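Robot Learning Lab, Week 7: Gathering Demonstrations
Instructor: Sixten Brekke

Welcome back! This is my favorite week of the course, because you finally get to make the data yourselves. Everything your policy knows comes from the examples you feed it, so drive slowly and stay curious.

Each team records in the Flavik simulator. Our shared set holds 2,509 episodes so far, and I'd love to see over 4,000 by November. Shuffle the layout between runs, and throw away any run where you lost track of the goal.

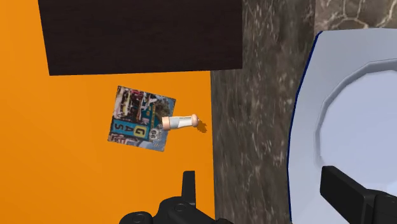
Variety beats volume in the early rounds, so change positions, angles and surfaces before you record more of the same. Overlaps are great too! A small bottle-shaped object lying partly on a printed card, with a white dish over on the marble, makes a much richer start than objects spaced out neatly. Write the goal down first, then drive.

Due next session: 8 clean episodes per team, plus a short note on the ones you dropped and why.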